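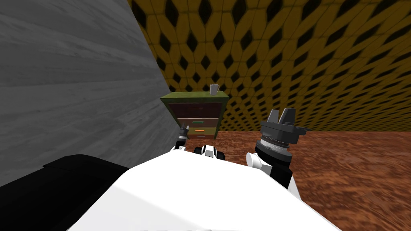

Última modificación de esta página: 2 de diciembre de 2018

BUENAS PRÁCTICAS: LO QUE HEMOS CAMBIADO EN LA GUÍA DE PRUEBAS SIMULADAS

¡Hola otra vez! Ya sé que en el número de noviembre prometí no volver a hablar de normas hasta el año que viene, pero la revisión de la guía de Kollano se ha adelantado y prefiero contarla ahora, mientras me acuerdo de por qué discutimos cada punto (y discutimos bastante, sobre todo por el dichoso cajón).

Para quien llegue de nuevas: la guía recoge cómo preparamos, ejecutamos y archivamos las pruebas en simulador antes de que una tarea pase a la celda de Rarlow. Tenía ya sus años y se notaba. Hablaba mucho de velocidades y muy poco de muebles, y ahora casi todo lo que hacemos son cómodas, tazas, puertas y cosas de casa.

El primer cambio es el de la postura de partida. Toda prueba empieza con las pinzas vacías y abiertas, y con el robot quieto delante del mueble. Parece una tontería, pero repasando el archivo de Barasa encontré 131 ensayos en los que la postura inicial no estaba anotada en ninguna parte, y esos ensayos no hay forma de repetirlos. Yo misma firmé unos cuantos, así que no señalo a nadie.

El segundo tiene que ver con los objetos que están encima del mueble. Si hay una taza blanca sobre la cómoda, la taza figura en la ficha, con su sitio y hacia dónde mira el asa, aunque la tarea sea solo abrir un cajón. Hasta ahora la tratábamos como decorado. Pues no: un tirón demasiado fuerte puede volcarla, y queremos que eso cuente como fallo. En la votación salió adelante por 2 votos de diferencia – menos de lo que yo esperaba, la verdad.

Luego están las texturas, que es mi capítulo favorito. La guía nueva pide variar paredes y suelos de una tanda a otra, y que sean todo lo feos que haga falta. Un rombo amarillo y negro en una pared y una veta gris en la de al lado no los pondría yo en mi salón, pero para comprobar si el sistema encuentra la cómoda con cualquier fondo me parecen estupendos. Lo que sí se exige es guardar la combinación exacta junto con el resultado. Cada tarea necesita 306 variaciones como mínimo y las repetidas no suman.

También hemos puesto por escrito algo que muchos hacíamos ya por costumbre: revisar lo que ve la cámara antes de lanzar la tanda. Con el punto de vista alto, el propio torso puede taparnos media habitación y parte de un brazo. Si una de las pinzas queda casi escondida detrás del cuerpo, se anota como visión parcial y se decide entonces si la prueba vale o se recoloca la cámara. Lo que no vale es darse cuenta después de 900 ejecuciones (sí, nos pasó en Jolovthorpe, y todavía me duele).

Por último, el vocabulario. «Éxito» significa desde ahora que el cajón indicado queda abierto hasta la marca, que los demás siguen cerrados y que lo de encima sigue en pie. Si falta una de esas condiciones se pone «incompleto» y se explica en una frase. Nada de «casi», por favor, que luego en las tablas no sé dónde meterlo.

Las fichas viejas no hay que rehacerlas, solo las que sigan en uso. El texto completo está en la carpeta común de Kollano y admite comentarios hasta que salga el próximo boletín – los que traigan una propuesta de redacción los leeré primero.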